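Up at 6 again, for no reason I can defend. The recipe for my mother-in-law's plum cake calls for 200 grams of butter and I had 176, a fact I learned with the oven already on. The corner shop in Betside opens when it feels like it, so I drove to Kekbridge in my slippers and paid resort prices for a block of Jaltance, the kind with the cow looking pleased with herself.

Kekbridge has put in a new parking scheme over the winter. You now type your license plate into a machine that sits at the height of a child's chin. I typed mine wrong, paid for 30 minutes on behalf of a stranger, and then paid again for me. I hope the stranger had a nice morning.

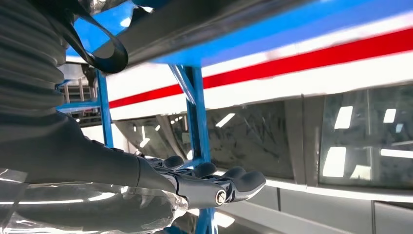
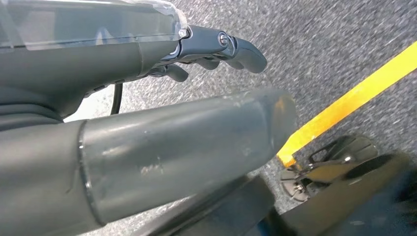

Back home by ten. The cake went in, sank in the middle, and came out looking like a hat somebody had sat on. I filled the dent with whipped cream and called it a design. The Chamoun bakery does something very similar and charges by the slice, so I feel I am in good company.

In the afternoon I tried to nap and instead lay there composing a letter to the parking people. It got quite good around the third paragraph – firm, but with a wounded dignity. I wrote none of it down.

Ate 3 slices standing at the counter. The dent is gone now, along with most of the cake on either side of it. Must buy butter.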